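Went to the Rilora open day in Erkley this morning. They had bimanual arms doing household tasks, mostly making a bed. Notes follow, in no particular order.

Format: small groups, short talk, then you stand and watch. The talk covered data, the rest covered failure. I liked the second half better.
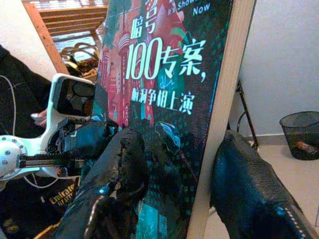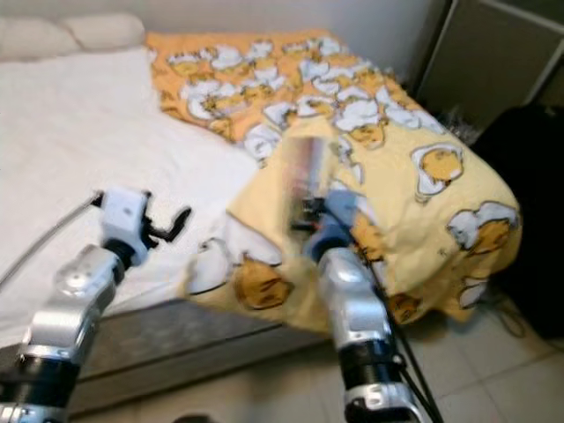
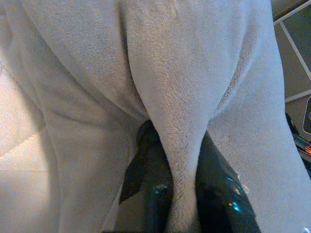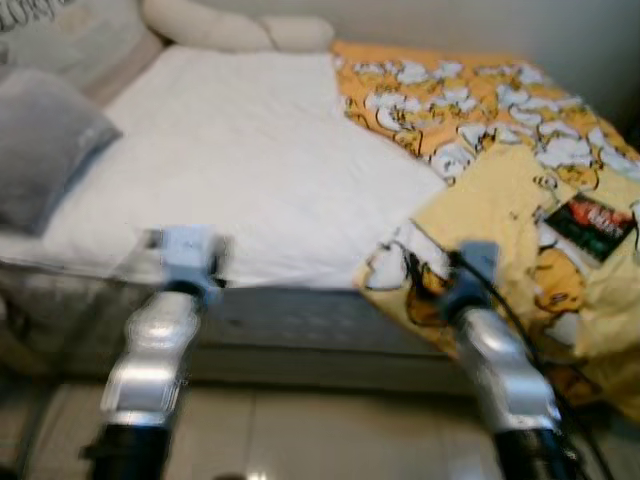

Rilora open day, Erkley. First and third: wrist views, a printed board and a fold of fleece. Second and fourth: the bed with the egg-print duvet, and the bed again with both arms reaching toward it.

Bedding is a good choice for a demo. Rigid parts let you cheat with a known model. A duvet has no useful model, and the state you care about (where is the corner?) is usually hidden under the rest of it.

Numbers from the talk: 1,815 recorded bed episodes, 1,272 kept after review, 1,162 used for training. The gap between the last two is held out for evaluation. I asked what gets an episode thrown out. Most common answer: dropped wrist frames.

Wrist views matter more than I expected. From the head view the gripper covers the part of the cloth you need to see. Up close you can tell whether there is one layer or two between the fingers, at least some of the time.

They have no force sensing at the fingertips. Grip is inferred from motor current. The engineer I spoke to said it works for thick cloth and is poor on a single sheet.

Someone asked about speed. Control loop runs at 100 Hz, policy well below that, with interpolation in between. Motion blur in the wrist and head views is a known issue. Shorter exposure is on the list but costs them light.

Cable routing still looks like a weak point. Lines run outside the arms and a duvet will find anything it can catch on. Plolitz had the same trouble at their demo last November and went to sleeves.

The Slaoui controller got a few questions too. No price, no ship date. The spec sheet lists payload at full reach but not at the wrist angles you would use over a mattress. I asked for the curve and was told to email.

Next group session is at 3 pm if you are nearby. Parking is behind the building. Will post the payload curve if they send it.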